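Bevow sets new load test for household tables
2022-03-05

Furniture maker Bevow has changed the way it rates its wooden tables, replacing a single static figure with a test of repeated loading. The new ratings will be printed on the underside label of every table sold from August.

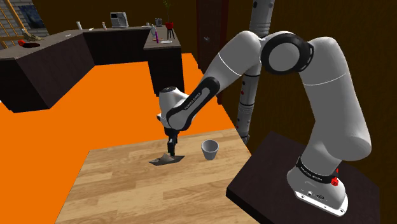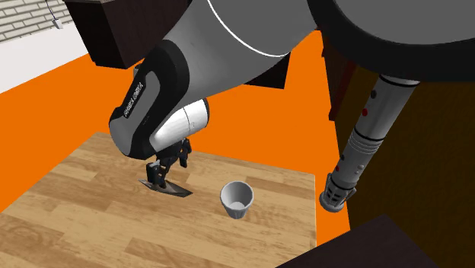

Wooden tabletop, two simulated views.

Under the old method, a weight was placed at the centre of the top and left for a day. If the joints held, the table passed. The method took no account of loads applied near a corner, where most failures in use begin, or of the slow loosening caused by a load that is put on and taken off many times.

The new test applies a load of 80 kg at each corner in turn, then at the midpoint of each long side. The cycle is repeated 100 times. The sag of the top is measured at the start and at the end, and a table fails if the difference is more than 9 mm or if any joint has opened far enough to admit a feeler gauge.

"The old figure told a buyer what the table would carry on its first day," said Nuala Brennan, head of product standards at Bevow. "We want a figure that still holds after years of meals and homework."

The company tested 23 of its current designs over the winter. Most passed without change. The Dristov, a narrow kitchen table with tapered legs, failed at the corners and has been given a deeper rail and a second screw at each leg block. The larger Mamo dining table passed on strength but showed more sag than expected across the middle - a result Bevow puts down to the width of the unsupported span. A cross rail will be added from the next production run.

Existing owners do not need to take any action. The ratings on tables already sold remain valid for static loads, and replacement leg blocks for the Dristov can be ordered through the company's parts desk.

Mitiku Zeleke, a joiner who advises the retailer Treltimis on returns, said the change was overdue but left out one common cause of damage. "Most of the tables I see have been dragged across a floor with things still on them," he said. "That is a sideways load, and it is hard on the legs."

Bevow said a racking test was being drafted and would be published separately.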